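Plovura F2 Padded Finger Set
Replacement fingers for parallel grippers, sold in pairs

Service notice added Feb 17, 2026. Applies to all F2 sets used for picking small metal parts from a fabric-covered work surface.

The F2 set consists of two tapered red fingers with black foam pads on the inner faces. It is intended for light parts with uneven outlines, such as gears, hubs and collars. The pad deforms around the part, so grip force can be kept low. Pads are replaceable without removing the finger from the gripper.

Fault covered by this notice

Patdale reported that its pick station was dropping gears during the lift. The arm logged no fault. Grip force was within limits and the gripper reported a closed position consistent with a held part. Normand Kennedy of our service group traced the drops to two separate causes.
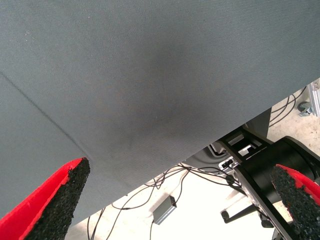
The first cause was tip contact with the work surface. After a reboot the arm had loaded an old tool length, and the fingers were traveling 2 mm too low. Contact at that depth does not trip the collision limit on a padded surface. The foam at the tip is pushed back from the finger and the bond line starts to open. At Patdale the bond failed after 300 cycles. A pad in this state still looks complete from the front. It slides under load.

The second cause was part overlap. When a gear rests partly on a flat disc or plate, it sits higher than a gear lying directly on the fabric, and it may tilt when the fingers close on it. One pad then takes the load on its lower edge only.
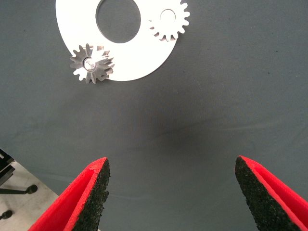 Pick height must be taken from the part and not from the table. Stations running a fixed pick height should separate stacked parts first or skip them. Anastasia Vlachopoulos has written a short routine that checks height before approach; it is available from support at no charge.

Required checks

Confirm tool length after every restart. Press each pad at the tip with a thumb, with the arm locked out. Replace both pads if either one lifts. Do not reglue a lifted pad. Keep hands clear of the gap whenever gripper power is on, including during a paused program. 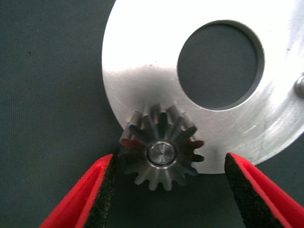
Approach speed should be reduced for the last 6 mm above the part. Bevel and spur gears can use the same speed setting. Parts with oil on the teeth must be wiped before picking, as oil weakens the pad bond over time.

Sets shipped from January onward include the revised pad adhesive. Earlier sets may be returned for new pads. Tool length checks apply to both versions.

Supplied with: two fingers, mounting screws, one spare pair of pads
Returns contact: Vangelis Papadakis, Plovura Service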